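How to Prepare a Household for Flood Evacuation

February 2021
By the Staveck Civil Protection Office

Print this page | E-mail this page

Residents of the lower Trudemora valley should complete the steps below before the rainy season opens in May. They apply to all 107 dwellings listed on the river register, including those on the Ots embankment.

Step 1. Find your zone number. It is printed on the notice delivered with your rates bill. Zones 1 and 2 are evacuated first.

Step 2. Learn your route. Households west of the bridge leave by the Puno road. The underpass must not be used once the amber signal has been given, even if it appears clear.

Step 3. Pack one bag for each person. Include medicines, identity papers in a sealed cover, a torch, drinking water and a change of clothes. Bags should weigh about 19 kilograms at most.

Step 4. Register anyone who will need help to leave. Forms are held at the Staveck office and may be returned by post.

Step 5. Prepare the rooms. Move papers, bedding and small electrical goods to an upper floor or a high shelf. Children's rooms on the ground floor should be dealt with early in the day.

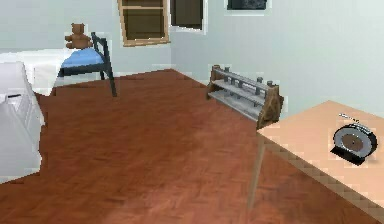
Turn off the gas at the meter and the electricity at the main switch. Do not touch the switch if water has reached it.

Step 6. Leave when the red signal is given. Lock the door, go directly to the assembly point and give your name at the desk. Residents may return only after the all-clear has been issued for their zone.

Print this page | E-mail this page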